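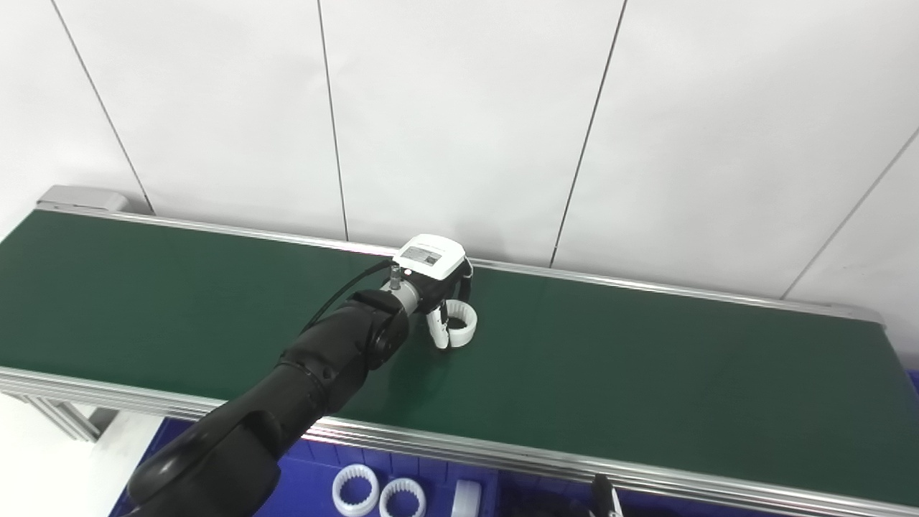

Le tapis vert, avec un anneau blanc posé dessus.

Cahier d'atelier, mai. Matin, à partir de 7 h 30.

Reprise des essais de teinture sur la laine de Clusier. Il reste deux toisons de l'an dernier, plus le lot filé par Vaida. J'ai pesé des écheveaux de 100 g, lavés hier soir au savon neutre et laissés à égoutter sur la barre. L'eau du robinet est toujours très calcaire, donc pour la gaude je garde le robinet, pour la garance aussi, et pour le reste je prends l'eau de pluie de la cuve.

Mordançage : alun à 15 % du poids de fibre, tartre à 6 %. Montée lente jusqu'à 85 degrés, une heure à température, refroidissement dans le bain. Le thermomètre de la grande cuve marque trois degrés de trop, vérifié avec celui de Corentin. À corriger dans les fiches précédentes, au moins celles d'avril.

Bain 1, garance (racine broyée, sac Brindard entamé). 300 g de racine pour 3 écheveaux. Trempage de la nuit, puis chauffe sans dépasser 70. Le premier écheveau sorti à 40 minutes est orangé, le deuxième à une heure trente plus franc. Le troisième est resté jusqu'à refroidissement complet : rouge brique, un peu terne à mon goût. Lindalva le préfère aux deux autres. On garde les trois pour le nuancier.

Bain 2, gaude. Plantes sèches du jardin de Manon, 700 g, tiges comprises. J'avais oublié de retirer les racines sur une partie des bottes et le bain sentait fort la terre. Jaune bien vif quand même. Une pincée de craie en fin de cuisson, le ton a monté tout de suite.

Bain 3, reste de garance du bain 1, deuxième passage. Écheveau de la laine filée par Vaida, plus torse que la nôtre. Prise inégale : des zones claires au niveau des liens. Ils étaient trop serrés, je les referai en huit avec du coton lâche. Parveen propose de remordancer et de repasser dans le même bain, à essayer demain s'il n'a pas tourné.

Midi. Corentin est passé avec les échantillons Eze pour la commande de plaids. Leur rouge est plus froid que tout ce que j'ai sorti ce matin. On pourrait s'en approcher avec une pointe de cochenille en surteinture – il faut chiffrer avant de promettre quoi que ce soit. Je lui ai donné un bout de l'écheveau 2 pour comparer à la lumière du jour.

Après-midi : rinçages. Quatre eaux pour la garance, la dernière encore un peu rosée. Deux pour la gaude. Séchage à l'ombre côté cour, pas sur le radiateur (voir le feutrage de février).

Test de solidité lancé à 16 h : brins de chaque bain sur carton, moitié cachée, fenêtre sud. Kulsoom note les écarts chaque semaine sur la fiche punaisée à côté de l'évier. Merci de ne pas déplacer le carton pour ouvrir la fenêtre, prendre l'autre battant.

À faire :
– recommander de l'alun, le bocal est presque vide
– étiqueter les écheveaux avant qu'ils soient secs
– demander à Manon s'il lui reste de la gaude en graines
– reprendre la fiche de mordançage avec la correction du thermomètre
– indigo : la cuve n'a pas été nourrie depuis dix jours, odeur faible, pH à mesurer demain matin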